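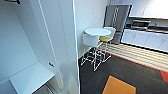 Have you ever had to teach somebody to open a closet? I hadn't either, until our class went to the open day at Skovico! They have a pretend apartment there, with a kitchen and a little round table, where robots practice chores.

Glenys Craddock showed us around and let me ask my question first: how does a robot know where a door is? She said it looks with cameras, and a computer works out the shapes. White doors against white walls can be tricky (they kind of blend together), so it needs lots of practice. One robot had 43 tries on its chart!

Try it at home. Open a cupboard v-e-r-y slowly and notice what your eyes, fingers and elbow are each doing. A robot has to learn all of that.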